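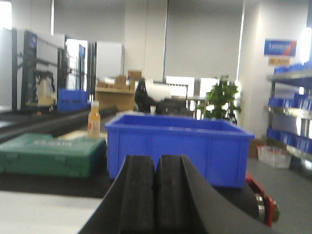 Ticket 304: tidy-up routine stalls at the blue bin

Home | Tickets | Open | Closed | Parts | Log in

Posted Monday, 14:10, by the Rirkthorpe bench desk

Site: Rirkthorpe, packing bench
Arm software: Drilo
Planner: Laizer
Status: open, workaround in place

Fault as reported. The end-of-shift routine should put small items into the open bin and leave larger cases where they lie. It stops before the first item with "no clear approach". Retry gives the same message. Power cycle makes no difference.

Step 1. Checked the pads and the wrist bracket by hand. No play in either. Ran open and close 9 times with nothing between the pads. No fault logged.

Step 2. Read the Laizer log. The planner takes the rim of the bin as a solid lid and marks the whole top as blocked. Lowering the rim height setting by 4 mm cleared the message.

Step 3. Ran 62 picks at the new setting using foam offcuts. All dropped inside the bin. Repeated with a bottle and the arm stalled again, this time with "target unstable".
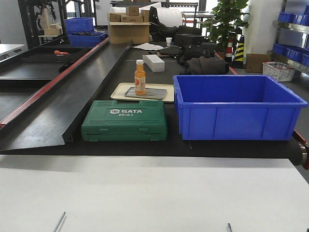 Item choice is now the main problem. Drilo sorts by footprint only, so anything small and upright is treated the same as anything small and flat. The orange bottle on its grey metal tray is the awkward case: the planner joins the two into one object and looks for a grip on the tray edge. The SATA case to the left of the bin is classed correctly as "leave". The small white cup has no class at all and is skipped.

Step 4. Asked Grukuvden for the split-object patch. They say September. Until then, bottles are to be lifted off trays by hand before the routine is started.

Assessment for the site lead: the arm can put foam in a bin unattended. It can't yet clear a mixed bench, and the evening tidy stays on the rota.

Comments (3)

benchtwo: Same rim fault on ours. The 4 mm change fixed it.

nightshift_r: So we still do the cups.

packing3: Does the rim setting survive an update? Ours went back to default last time.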